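Two-Armed Robot Gets Its Lessons at a Glass Table in Rimcombe

May 1, 2018

The robot in the back room at Mulstead has been a busy student this spring! Since March, the small Rimcombe company has been recording its two-armed machine at household chores, and last week the collection reached 1,902 finished examples.

Each example is one short task from start to finish, guided by a person while the computer saves the camera views and the position of every joint. The learning system, named Dresano, will later study the whole pile and try to work out the moves for itself.

Benjamín Salinas, who runs the recording sessions, is especially fond of the soft stuff. A box keeps its shape when you grab it, he points out, but anything crumpled looks new every single time, and the two hands have to share the job without pulling against each other. That makes it slow going (a good day brings in 102 recordings) and wonderful material for a machine that needs variety.
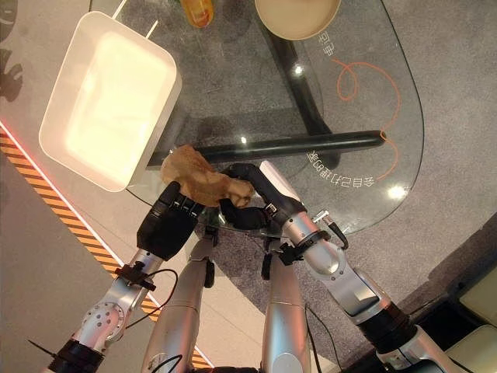
Both grippers close on a crumpled tan item over the glass tabletop during a recording session at Mulstead.

The list now covers 16 chores, and five people take turns guiding the arms. Doina Tomić, the newest of them, says she needed most of a week before her recordings were smooth enough to keep. "Then it clicked, and I went home and started watching my own hands fold towels," she said. "You have no idea how much you do with your thumbs!"

Clumsy attempts get saved too, in a folder of their own. Tomić and Salinas both want Dresano to see a grip that slips and gets corrected, and they spent part of last week sorting those by hand.

The first training run is planned for later this month. Recording will carry on while it's under way, with bowls and trays next on the schedule and a second table on order.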